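Evaluation of the Skemia Two-Arm Kit for Small-Object Sorting

Student Project Report, Spring Term
Automation Technology Program

Summary

This report covers a one-term evaluation of the Skemia two-arm kit, a tabletop package sold to schools and small labs for teaching handling and sorting tasks. The kit was supplied on a trial basis through the dealer Clukside. Our job was to set it up, teach it a sorting task, run that task under fixed conditions, and say whether the program should buy it. We found that the arms are accurate enough for objects the size of a child's letter block, that the setup instructions need work, and that the gripper fingers are the weak point. We recommend purchase with conditions listed at the end.

1. Background

The program has one industrial arm in a fenced cell. It is reliable, but only one group can use it at a time, and second-year students get very few hours on it. A tabletop kit would let groups practice teaching and planning moves without booking the cell. The department had already looked at the Botinon single-arm trainer and turned it down because it could not be used for any task that needs two hands. Skemia was the next product on the list.

The trial agreement with Clukside gave us the kit from February until the end of April. It included the arms, their base units, the grippers, one controller, the software license and phone support during business hours. It did not include a table, a frame or any work objects. We supplied those.

2. Goals

The project brief asked for answers to these questions:

Can a group with no earlier experience on the product get it running from the manual?
How often does the kit pick and place a small object correctly?
What kinds of failures occur, and can students fix them without calling support?
What does the kit need that is not in the box?

We were asked not to compare prices. The department office handles that separately.

3. Setup

Unpacking and mounting took one lab session. The base units bolt down with hardware that comes in the box. The manual shows the hole pattern but gives the spacing between the two arms only as a range, and we picked a value near the middle. This turned out to matter. With the bases too close together, the elbows come near each other when both arms work toward the center, and the software stops the motion with a warning. We moved the bases apart once, in the second week, and did not have the problem again.

Wiring took longer than mounting. The cable for each arm runs from the controller to the base and then up along the outside of the arm. The manual has one drawing of this and it shows only the left arm. We routed the right arm as a mirror image and Clukside confirmed by phone that this was correct. The straps that hold the cable can be moved. If they are set too tight near the elbow, the cable pulls when the arm folds, so slack has to be left there before the arm is moved through its full range.

Software installation went without trouble on the lab computer. On a student laptop it failed until the graphics driver was updated. The manual does not mention this.

Calibration is done by guiding each arm by hand to marked points. It takes patience the first time. By the third week a group member could do it without the manual open.

4. Task

We chose sorting letter blocks between plates. The blocks are cheap, light, and awkward to grip, since every letter has a different outline. Plates were chosen over trays because the rim gives the gripper something to avoid, which is closer to real packing work than a flat surface.

Each run began with blocks set out by hand according to a printed sheet. The arms then moved blocks from one plate to another. Some runs used one arm only. Others used both, with each arm responsible for its own side. Moves were taught by demonstration and then replayed with the vision correction that comes with the software.

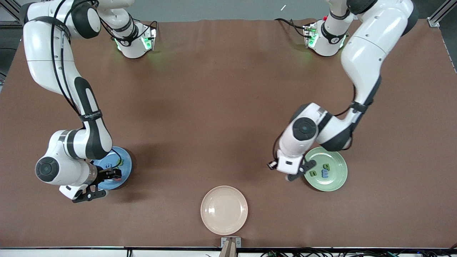

Block shape had a larger effect on the results than block color or starting position. A gripper with two straight fingers closes best on two flat, parallel sides. Letters with a straight back or a solid bar offer that, and those were picked on the first try in most runs. With letters like the blue W on the pale green plate, the fingers have to find a usable pair of surfaces among slanted strokes, and a small turn of the block can take that pair away. The block next to it shaped like an O is easier to plan for, but it can roll slightly as the fingers close if it is standing up. We ended up teaching a separate approach angle for slanted letters. This added time to the demonstration stage and helped with most of them.

5. Results

We ran 100 scored single-block moves after the settings were fixed. A move counted as correct if the block was picked up, carried and released inside the rim of the target plate without a person stepping in. Under that rule, 91 moves were correct.

The remaining moves failed in a few different ways. The most common failure, with 7 cases, was a missed grip, where the fingers closed and the block stayed on the plate or slid out before the arm lifted. The others were blocks released on the rim.

We did not score moves from the first weeks. Settings were still changing then, and the numbers would have described our learning more than the product.

Runs with both arms took less time per plate than runs with one arm, but the gain was smaller than we expected. When one arm enters the shared area in the middle of the table, the software holds the other arm until the area is clear. The hold is safe and predictable. It is also long. There is a setting to shorten it, and Clukside advised us to leave it alone during the trial.

6. Problems

Fingers. The finger pads wore down faster than any other part. After a few weeks of daily use the pads had a shine on the inside faces and the number of slipped grips in practice went up. Fitting the spare set fixed it. The kit comes with one spare set, and we think a teaching lab would go through several in a year.

Plates. Light plates move when a finger touches the rim. We tried tape under the plates, which worked but left marks on the table covering. A thin rubber mat cut to size would be better. The same goes for the covering itself, which wrinkled over time. It should be stretched and fixed at the edges before calibration, because a raised fold can shift the height of a plate.

Lighting. The vision correction did worse in late afternoon, when sun came through the west windows and put hard shadows near the plates. Closing the blinds solved it. We added this to our checklist after losing most of a Monday session to it.

Manual. The English manual has clear sections on safety and daily use. The section on two-arm coordination is short and leaves out what the warning codes mean. We wrote down the codes we met and what cleared them, and that list is attached to the copy of the manual in the lab.

Support. Clukside answered the phone each time we called and solved two of our questions on the spot. A third, about exporting demonstration files, was passed on to Skemia and answered by email the following week.

7. The Sombatkul Add-On

Near the end of the trial we were lent the Sombatkul finger set, a third-party part that fits the same gripper mount. The fingers are slightly curved inward and have softer pads. We had time for practice runs only, with no scored moves, so nothing in section 5 applies to them. In practice they held slanted letters better and were harder to fit between blocks placed close together. Changing from one set to the other means repeating the gripper part of the calibration. A later group could test them properly.

8. Recommendations

We recommend that the program buy the Skemia kit on these conditions:

Order extra finger pads with the kit.
Set aside a permanent table, with the base positions marked, so the arms do not have to be remounted each term.
Budget for a rubber mat and a second emergency stop. The one supplied has a short cable and reaches only one side of the table.
Ask Clukside for the updated coordination section of the manual, which they told us is being written.

The kit suits second-year students working in groups of two or three. It is less suited to first-year students, who would spend most of their time on calibration.

9. Files Left With the Lab

The printed layout sheets, the scoring log, the warning code list and the demonstration files are in the project folder on the lab computer. The demonstration files open only in the software version used in the trial — later versions ask for them to be converted, and we have not tested the conversion. Worn finger pads are in a labeled bag in the drawer under the controller, in case the next group wants to compare them with new ones.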